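Skuvora hand-held gripper, yellow finger version

Prelline stock code 404. Sold singly or as a pair. Made for us by Hutsuliak.

Back in stock Sunday. Last batch went fast so order early if you need a matched left and right.

What it is: a gripper you hold and work by hand, for recording how a person picks things up. No arm needed, no bench needed. Black body, yellow fingers with a long slot down each. The slot keeps weight down and lets the tip give a bit on soft stuff.

What we tried it on: clothing, gloves, bedding, soft toys, a bag of pegs. Gostwood workshop first, then ordinary bedrooms, which are harder. Shiny floors, windows, patterned covers, the lot. Fabric is where the old straight fingers let us down – they pinched one layer and slid off the next. The slotted ones pick up a folded glove from a flat surface without you having to dig at it. Thin cotton still a pain. Go in from the edge.

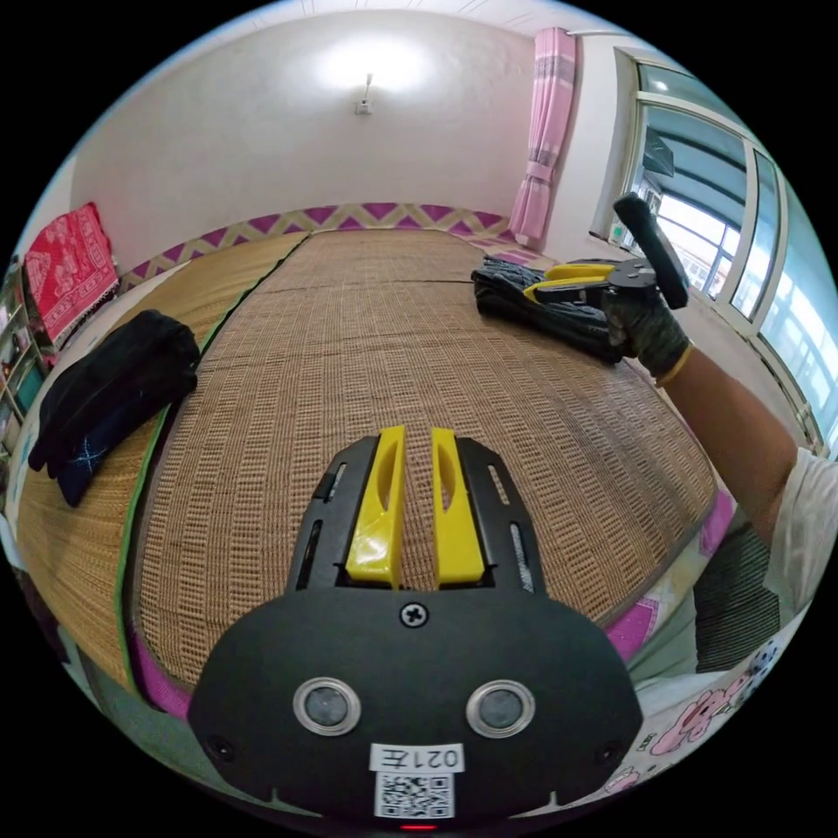
Two grippers over a woven mat on a bed, with black gloves lying on it. Label on the near unit reads 021左.

Against the Gostwood rubber pads: pads win on smooth boxes and bottles, no contest. Skuvora wins on cloth and anything floppy. Pads mark up quickly and need wiping. Fingers swap over with 2 screws so plenty of people just keep both sets, and we'd say do that.

Handle: fine in bare hands or thin work gloves. With thick winter gloves it gets clumsy and we went back to bare hands after ten minutes. Left-handers no complaints so far.

Labels: fit your own before first use. Mixing up left and right units is the most common support email we get, and it wastes a whole sesion of recordings.

In the box
Gripper with fingers fitted
Spare pair of fingers
Screws, small driver
Blank labels

Not in the box: charger, carry case, rubber pads. Case is due in December.

Length with fingers on, 23 cm. Fingers alone from £77 a set. Full units priced on request as it depends on the camera you want, email and we'll quote same day if its before 3pm.

Returns: unused only on fingers. Handles can come back if they're faulty, keep the packaging please.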